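Setting up the hand-held gripper for club recording sessions

Updated 2018-07-27

Most guides to recording demonstrations with a hand-held gripper were written by people with a lab, a technician and a budget. School clubs have a table, an hour after lessons and a box of parts with the lid missing. I have run these sessions at the Westerberg club since May and I remain unconvinced by a good deal of the advice going round, so what follows is only what we do, with the parts I doubt marked as such.

You will need the gripper, a charged camera battery, a spare card, masking tape, a hex key that fits the finger screws and whatever object your team has picked. The Udico kit sheet also lists a calibration mat. We own one. I have yet to see it make any difference to our results, but the Heltiveo judges ask about it, so keep it in the box.

Step 1. Clear the working area. Push everything you don't need to the back or the sides. Teams like to skip this and say that clutter makes the robot "learn better". It might, with thousands of recordings. You will have 19.

Step 2. Check the fingers. Each one is held on by 2 screws. Tighten them by hand until they stop, then leave them alone. Look at the corners while you are there. Printed parts get rough with use, and a rough edge will catch on cloth or string long before it matters for a solid block.

Step 3. Open the gripper fully and hold it low over the table, with both fingertips in the camera's view. Start recording and stay still for a slow count of 2.
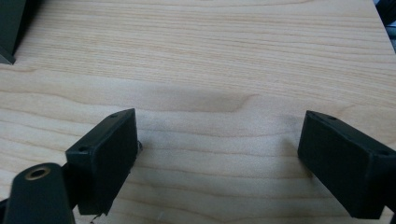 Don't skip the still part. The Zullisa software uses it to find where your clip begins, or so the manual claims. We have had clips without it that loaded perfectly well and clips with it that were thrown out, and the error message was the same useless one each time. I still make teams do it, mainly so that we can rule it out when something goes wrong.

Step 4. Make your move. Go in, close, lift, put down, open. Do it at the speed you would pass somebody a full cup of tea. Fast clips look impressive on the laptop and come out of training as a robot that stabs at things.

Step 5. Stop recording before you put the gripper down. If you forget, trim the end off or the model will get a lesson in lying on its side.

Step 6. Write the clip number and one word in the log: good, bad or unsure. Be mean about it. A team that marks every clip as good hasn't watched them.

Swap operators halfway through. The usual claim is that two pairs of hands give a more general result – I'd like to see that tested on a set as small as ours. It does stop arguments over whose turn it is.

Copy the card before anyone goes home.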